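Plastic Bottle Returns: Frequently Asked Questions

This page covers empty plastic drink bottles handed in at Nilex collection points. Glass, cans and cartons are listed separately.
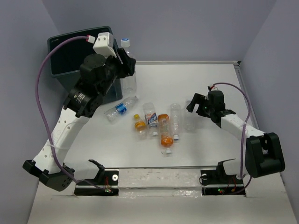 Which bottles are accepted?

Clear and tinted PET drink bottles up to 2 liters. Look for the number 1 inside the triangle, normally molded into the base. Bottles for milk, detergent and shampoo are usually a different plastic (number 2, HDPE) and go in the mixed plastics container.

Should the cap stay on?

Yes. Empty the bottle, then screw the cap back on. Caps are a different plastic from the bottle and are separated after shredding, when the cap material floats and the PET sinks. Loose caps fall through the sorting screens and are lost as residue.

Do labels have to be removed?

No. Paper and film labels come off in the wash. The exception is a full-length shrink sleeve that covers the bottle from neck to base — cut it off and put it with soft plastics.

Should I crush the bottles?

It depends on how they are returned.

Counter returns (refund paid per bottle): do not crush. The barcode must be readable.
Bag returns (refund paid by weight): crushing is allowed. Press the bottle flat lengthwise and replace the cap.

Bottles twisted into a tight spiral are rejected at both.

How clean is clean?

Drained is enough for water and soft drinks. Rinse once with cold water after juice, smoothies or anything with pulp. Bottles that have held oil, paint, fuel or garden chemicals are not accepted, rinsed or not.

What size bin do I need at home?

A narrow, straight-sided bin takes up less floor than a round one and fits into a corner. The Brarine 40-liter liner fits most rectangular bins of that volume. With uncrushed half-liter bottles, expect a lot of empty space between them. Dropping them in upright packs tighter than throwing them in sideways, at least for the first layer.

Can I use any bag?

Bag returns must be in a clear bag, tied, weighing no more than 9 kg. Black bags are refused at the gate, as the contents can't be checked without opening them. Liners marked Jollolach are sold at the counter in rolls of 20.

My bottle has no deposit mark. Can I still bring it?

Yes. It will be recycled, but no refund is paid. Keep marked and unmarked bottles in separate bags. Mixed bags are paid at the unmarked rate, meaning zero.

A bottle was rejected. Why?

Common causes:

Liquid left inside
Barcode torn, folded or missing
Bottle over 2 liters
Foreign object inside (straws, cigarette ends, other caps)

Remove the cause and try again. A bottle with a missing barcode can only go in a bag return.

Are colored bottles sorted separately?

Not by you. Clear, light blue and green PET may go in the same bag. Opaque white and black PET should be kept out — it discolors the clear fraction even in small amounts.

Where is the collection point?

The main counter is in the Ásgeirsdóttir building, at the loading side. Bag returns are taken at the gate next to it. Both close at 5 p.m. From September the gate opens one hour later than the counter.

Who do I contact about a missing refund?

Kolbrún Dalsgaard handles refund queries at the main counter. Bring the receipt. Claims without a receipt number can't be traced.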